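Visit to the Bruvthorpe drug testing laboratory, 3 November 2025

Nine of us from the Aranda court clerks' group were met at the gate by Huiling Xu, who runs the intake desk. Phones were switched off and bags went into lockers.

Police forces send seized drugs here in sealed bags. The desk logged 924 bags in February, and 760 of them had been tested and reported by the end of that month. A bag with a broken seal goes back to the officer the same day.
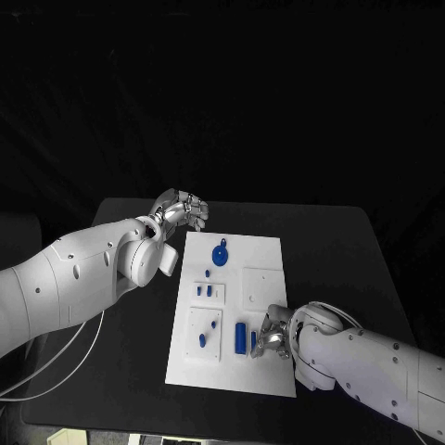
Two robot arms and a white board on a dark table.

Nabil Hourani took us through the paperwork. Each bag has one form, signed at every handover. He showed us a copy from an old case in which two signatures were missing, and the charge had been dropped.

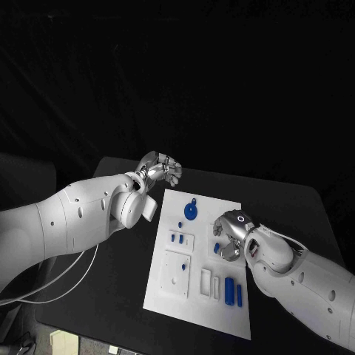
Blue and white parts on the board.

Guilan Jin spoke about disposal. Nothing is burned without a court order, and two staff members watch the bags go in. Clerks asked why orders take so long to reach the lab. She said most still come by mail.
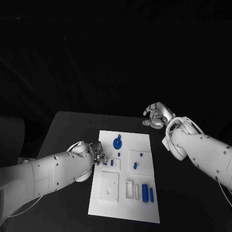
Robotic hand above a small white block with blue pegs.

We left after lunch. Anqi Deng will send the new order form to all clerks, and questions about it should go to her.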